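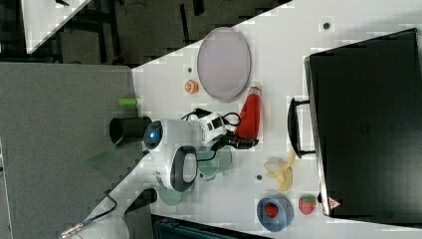

Isla Nisbet wrote to me after the March open day that she had come with one question, and she went home with a different one. She wanted to know how strong the arm is. Then she stood at the table and started to ask how it decides where to put its fingers on a strawberry. I would like to begin with her second question.

Good morning, and thank you for having me. (Wait for the door to close. Water on the left.)

My name is Farzad Najafi. I work at Holberg, in the small group that prepares our demonstrations. Today I speak about one table, the food table, and what we learned when we let the public come near to it.

Some numbers first, slowly. Through the day 113 visitors came to the food table. The arm made 68 attempts to pick something up. We had 2 stops, both by the button, and both pressed by our own staff.

Slide: the table

Leave the photograph up for this whole part. Do not read it to them, they have eyes.

Points to make:

The arm is white and the table is white. For the people this looks clean and modern. For the vision software, which we call Flutach, a white table is mostly good, as red and blue and orange stand out well. The pale things are harder. The translucent green plates gave us the most trouble in rehearsal. Vasanthi Debnath spent two evenings on the plates only.

The food is a mix on purpose. A strawberry is small and has a leafy top. A peeled banana is soft and has no good side to hold. Children always ask for the banana. I suggest you tell the audience this, they like it.

The blue bowl. We use it as the target in the simple task: put the strawberry in the bowl. If someone asks why such a simple task, say that it is simple for us and we have had many years of practice.

The squeeze bottle is the object where people lean forward. They expect the arm to squeeze it. In March it was only moved from one place to another. Say this clearly. One visitor was disappointed and told me so, and I think he was right that our poster promised more.

The blue ring of light on the joint. Visitors asked about it more than about anything else. I had prepared three minutes on grip force and I used none of them before lunch.

(Pause. Ask: who here has run an open day? Let them answer. Do not rush.)

What went wrong

Our cables. They pass over the wrist and they look untidy. Senthil Krishnan from Vuorinen asked if they can be caught on something. Yes, they can, and we now check them before each session.

The talking. We put one person to speak and one person at the button. By two o'clock the speaker was tired and began to say "it knows" and "it wants". Malathi Namboodiri corrected me on this twice, kindly. I now try to say "the program picks".

What we will change

The next demonstration is at Vallix. We will have two speakers who change every hour, a shorter poster, and a second chair for the person at the button.

Questions. If they ask for the price, send them to Vasanthi. If they ask about jobs, answer it yourself and take your time.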